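My desk at Pluna went up in March, from 244 a month to 400, and the email called this "an exciting change to your membership". Iqra Orakzai, who has the desk behind mine, replied asking which part was exciting. She got a link to the terms.

So I spent a wet lunch hour looking at the alternatives. Fogh is cheaper but charges for meeting rooms in blocks of 46 minutes, a number I would love to hear explained. Gasance has a lovely lobby and a lift that goes to every floor except the one with the desks.

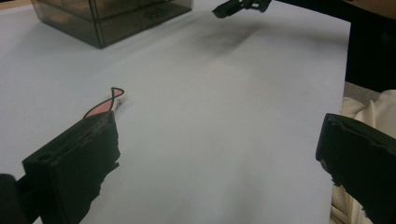

I then read my own contract properly for the first time - a mistake, on a full stomach. The notice period is 67 days, and it has to be given in writing to an office in a building Pluna left last year. I've posted the letter anyway. If it comes back I'll pin it up by the kettle, next to the sign about the other kettle.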